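Sobre Kodard

Productos para el cuidado de ostomías y heridas crónicas

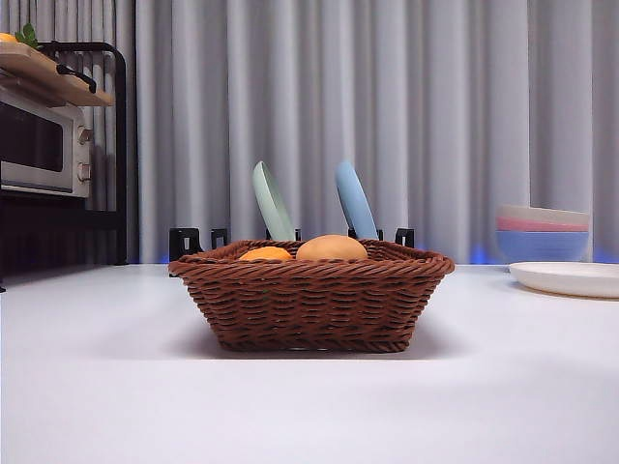 Quiénes somos

Kodard es una empresa dedicada al suministro de material de ostomía, apósitos y productos de protección cutánea. Atendemos a particulares, residencias y centros de atención primaria. La sede administrativa y el almacén central se encuentran en Narkdale.

Catálogo

El catálogo incluye 992 referencias, de las que 496 corresponden a dispositivos de ostomía de una y dos piezas: colostomía, ileostomía y urostomía. El resto comprende apósitos de espuma e hidrocoloides, barreras cutáneas, pastas selladoras, cinturones de sujeción y accesorios.

La línea Effiong agrupa los discos convexos y las bolsas drenables con filtro. La línea Vedetetti reúne los productos para piel periestomal irritada.

Servicio y plazos

Los pedidos de material en existencias se entregan en 48 horas laborables, en embalaje neutro y sin indicación del contenido. El recorte de discos a medida requiere la plantilla del estoma facilitada por el paciente o por su enfermera. Las devoluciones se admiten durante 60 días, siempre que el precinto esté intacto.

Asesoramiento

El servicio telefónico está a cargo de personal de enfermería con formación en estomaterapia. Resuelve consultas sobre adaptación, fugas y compatibilidad entre sistemas. No sustituye la valoración presencial ni modifica tratamientos prescritos.

Calidad

Cada lote queda registrado a la entrada y a la salida del almacén. El inventario general y la revisión de caducidades se realizan en junio.

Última actualización: domingo, 23 de diciembre de 2018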